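Bit of a ramble about work, so get a cup of tea. Five years I've been packing boxes at Gimside, and since July we've had grippers on the small stuff. A thread.

When Wostus brought them in, most of us assumed we'd be out by the summer. I certainly did! What happened is that the two of us on my bench stopped racing the clock and started teaching the kit how we pick things up.

It's slower than you'd think, and your wrists notice it in different places. Tissues are kind, they've got a bit of shape to them. Cloth is a proper nuisance, bless it.

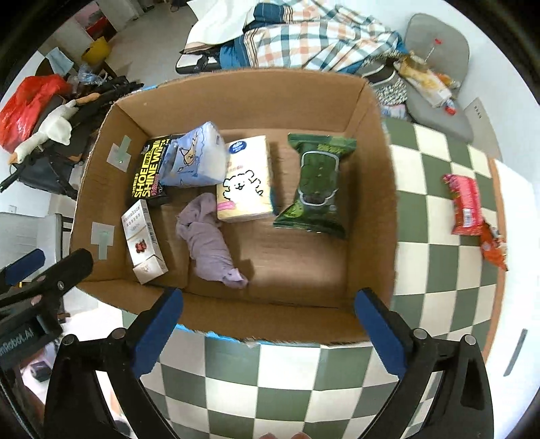 Tissues, wet wipes, shoe shine wipes and one crumpled lavender cloth. Guess which I moan about.

Rizwan Khan on the next bench has gone from packer to trainer, and he got a pay rise for it too, which we all cheered. I do miss the chatter on the old line though, it's gone ever so quiet in there.

Anyway, tea's gone cold. Ask me things if you like, I'm back on at 2.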